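Altano Soft-Close Drawer Damper, Pack of 10
Sold by Trotholm Hardware
Fits most side-mounted runners. Screws included.

We sell a lot of soft-close add-ons and we send a lot of them back to the supplier. The Altano stays in the catalog because it does one thing fairly well. It catches a drawer over the last stretch of travel and pulls it in slowly. It won't fix a bent runner, and it won't make a cheap cabinet feel like an expensive one, whatever the leaflet in the bag says.

The leaflet also claims the damper is "silent." It isn't. On our test cabinet in the Ellis store you get a soft hiss and then a small click. Quieter than a slam, sure. If you want silence, buy full undermount runners and expect to pay for them.

Load rating is 48 pounds per drawer with two dampers fitted, one on each side. We would treat that as a best case. With a single damper, keep to light things like linens or paper.

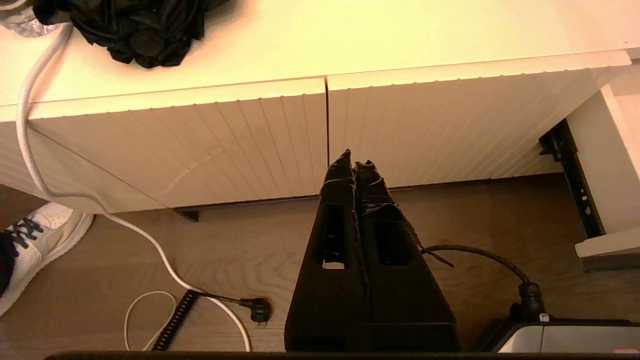

Vilmos Szekeres wrote to us that he fitted one per drawer on a dresser full of jeans and the drawers bounced back open by a finger's width. A second damper cured two of them - the third still bounces, and he would like to know what the rating is supposed to mean.

So would we. Our guess is that the maker tested on new ball-bearing runners with nothing rubbing. Old roller runners drag, and the spring can't always win. Try one drawer before you open the rest of the pack.

Fitting
Clear space needed at the side: 9 mm
Drill: small pilot hole, hand screwdriver after that
Adhesive pads: supplied, but we don't recommend them. Use the screws.

Life
The box promises 100 thousand cycles. We have no way to check that and doubt many buyers will either. The Zilgate version we used to carry looked the same and went limp after roughly a year in our own counter drawers.

Returns
Unused dampers only, in the original bag. Used ones go through the maker's warranty - ask for Ottó Erdős at the Ellis counter and bring the receipt.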